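Egan Fund > Small Grants > Troltham > Progress Reports

December
By the Flita project office, Mostetti Association

Flita toiletries store, Troltham: second progress report

Dear Mr. Coughlan,

Please find in this report what we did in the Flita store since our first report in summer. You asked us to write more about the room and the daily work and less about our general aims, so I tried to keep to this. The accounts are sent separately with the receipts, in the same order as in the budget you approved.

The room

The store is in the lower part of the Troltham house, next to the old laundry. The building is from 1954 and this side of it has always been a little damp. In the first report I wrote that we had a problem with the outside wall behind the shelves. This is now repaired. The mason opened the plaster up to the height of the window, let it dry for five weeks, and closed it again with a lime plaster. During these weeks we had to keep everything in the corridor, so from the middle of the summer until September we gave out toiletries only in the mornings. The residents were patient with us, but we would not like to repeat it.

The new shelves are mounted on three walls. They are metal, and the depth is smaller than in the first plan. We changed this after we tried a deep shelf for two weeks and saw that the small bottles always go to the back and stay there until they are too old. The difference in price was small and it stays in the line "furniture". I asked Tadhg Coughlan by telephone if this is allowed and you confirmed it, so I write it here only to have it on paper.

The lamp over the work table is still the old one. It gives a yellow light and it is tiring to read small print under it. The electrician has promised to come in January.

The stock

At the start of the project we had 92 boxes of donated toiletries which were never sorted. Of these, 82 are now opened, sorted and put on the shelves or thrown away. The last ten are mostly shower gel from a hotel that closed, all the same kind, and they are not urgent.

We sort in this way:

- Things for hair on the left wall, with shampoo at the height of the hand.
- Things for face and body on the long wall.
- Teeth and shaving beside the door, in the plastic trays.
- Things for babies in the cupboard with the key.

A product that is open or has no readable date or batch mark does not go on a shelf. It goes in the gray crate under the table, and one of us looks at it on the next sorting day. In the first months the crate was full every time. Now it is about half full, mainly because we wrote to the donors and explained what we can take.

The hand cream was our mistake. We accepted a big delivery in spring and there was much more than people wanted. A part of it was given to the day center in the next street, which was happy to have it.

The residents

The store is open every morning and on two evenings. At the moment 78 residents have a card for it. The card is only a name and a room number and we do not write down what a person takes. In the first plan we wanted to do this, but several women told us that they do not like it, and I think they were right. For our ordering it is enough to see what is missing from the shelf in the evening.

What is asked for most is simple: shampoo, toothpaste, razors, pads, and a face wash that does not burn. The last one surprised us. Many people have dry skin from the heating in the rooms, and the cheap soap which we bought before made it worse. From October we buy a mild soap also. It costs more, and we took the difference from the line "cleaning materials" – I hope this is acceptable, the sum is shown in the accounts.

Still to do

The evening hours need a second person. The lamp must be changed. The list of products on the wall must be typed, because my handwriting is not good for everybody. The ventilation in the corner near the laundry works, but it makes noise, and the residents in the room above have complained two times. We will ask the same company to look at it before we pay the last part of the bill.

We also would like to use the small rest in the line "printing" for shelf labels in more languages. If you do not agree, please tell us before the end of January, then we print only in English as planned.
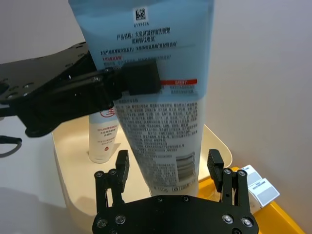 The labels are the part of the work which takes more time than I wrote in the application. A donation can come from anywhere, and the person at the table must know if a thing is for washing or for leaving on the skin, because in a hurry the two are easily confused. For each product with a foreign label we now write one line in a notebook: the name as printed, what it is in English, and any code which is near the name. The blue and white tube with the Chinese text is a good case for this. The print says Dabao, a moisturizing and soothing facial cleanser with soft cherry blossom scent, so it belongs with the face products on the long wall, and for the code we write 615Y624, which stands under the small QR square. The fine print on the white part is long, and we do not try to translate all of it. One resident who reads Chinese has agreed to check our English lines for such products, and we will copy the notebook to a typed list in the next months. I will send it to you together with the third report.

Related items
Flita toiletries store: first progress report
Troltham house: repair of the laundry wall
Mostetti Association: opening hours in winter
What we can accept as a donation
Egan Fund: notes for grant holders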